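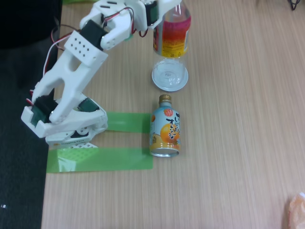 Loubna Saber wrote to me that her Trumia desk lamp started to flicker after one winter, and she asked if mine does the same.

16 Mar 2020 – by Samah Amrani
2 min read

Mine does not. I use it since October, mostly in the evening for sewing, and the light stays calm and even. The neck is a little stiff – I need two hands to turn it. The switch is on the cable, too far for me. For 19 dollars I would buy it again.

Contact | © Haltthorpe Home Notes | Back to top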